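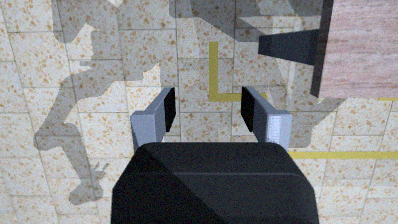
Color and Pattern, Unit 2: Quiet Backgrounds
Notes by Zhenhua Hou, updated August 15, 2021

Okay, so last time we got stuck on why a busy wallpaper makes a small room feel smaller, and I promised I'd come back to it. Your eye likes to rest somewhere. If every surface has strong contrast, it keeps hopping around and you get tired (I do, anyway!).

Speckle is the friendly exception. Stand back far enough and the little flecks mix into one soft color, so a speckled surface reads as nearly plain. Try it with the Parden sample cards: tape one up, walk to the other end of the hall, and write down the single color you'd call it.

Accents

Now for the fun part. One strong color in a pale, gray setting does a huge amount of work, and I'd keep it small. My students always want more of it!

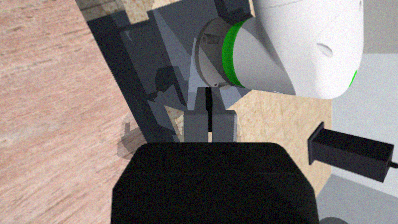

Bright green against white and gray.

In the Espinoza reading, look at page 31 and find the accent before you read the text. Then cover it with your thumb and see how flat the page gets. 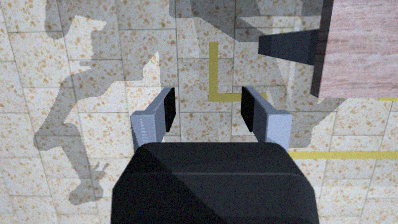 For September

Bring two paint chips, one dull and one loud, plus 300 words on a room you know well. Color 101 folks can skip the writing.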